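Solby workshop — bench and workstation check
Bay 7, Tuesday
Checked by: Melaniia Bondarchuk
Passed to: Wesau service desk

Scope: open tower on the slotted bench, parts fixture to its left, loose components.

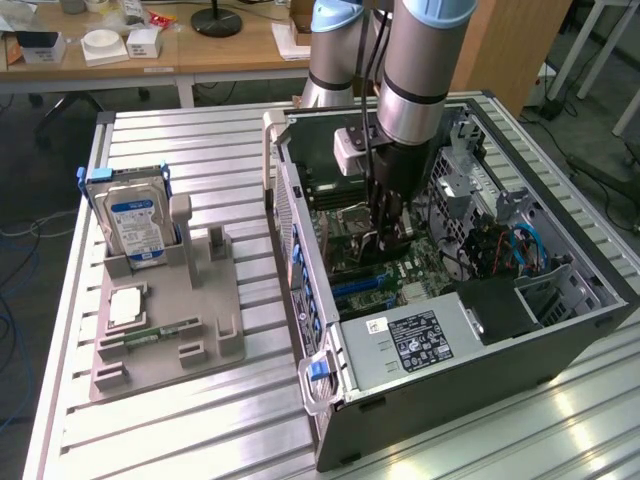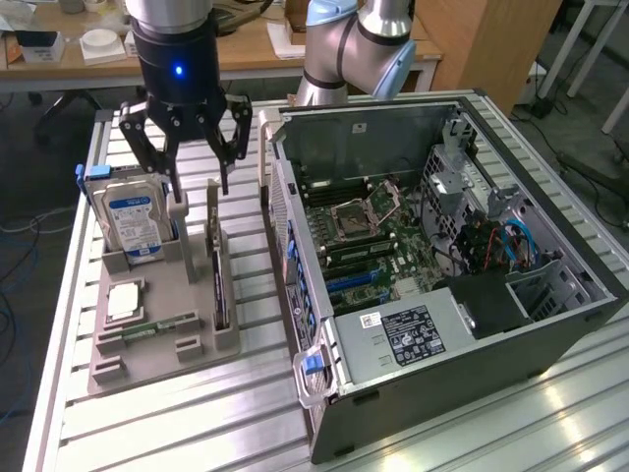
Tower on its side, side panel off.

1. Mains lead out before the panel comes off
OK. Lead hung on the hook by the door and tagged.

2. Case stable on bench
OK. Pushed at each corner, no rocking. Keep the handles clear of the bench edge.

3. Power supply label readable
OK. Black label with white text, certification marks present. Do not open the unit itself. If it is faulty it goes back to Jurić whole.

4. Drive bay cages
Comment. Inner edges of the metal are sharp — gloves on for anything behind the cages. Second time I have written this.

5. Internal cables
Comment. Red, blue and black cables on the drive side need tying back before the panel is refitted. Keep them off the fan.

6. CPU socket
Cover it if the job stops for more than 12 minutes. No covers left in the drawer. Order from Erkel, same part as last time.

7. Parts fixture
OK. Hard disk upright in its slot holder, processor in the square pocket, memory in its slots. Nothing to be put down on top of the fixture, screwdrivers included.

8. Anti-static earth point
OK at the bench end. Wrist strap failed on the tester and has been binned. Replacement needed before the next shift.

9. Lifting
Two people for the tower. The trolley is rated to 150 kg, but its front left wheel sticks.

10. Floor and walkway
Fail. Walkway behind the bench measured at nearly 80 cm, should be 90. Move the shelving back.

11. Extinguisher
In date. Sign above it is loose.

Open items: 5, 6, 8, 10. Wheel and sign reported separately. Recheck in May.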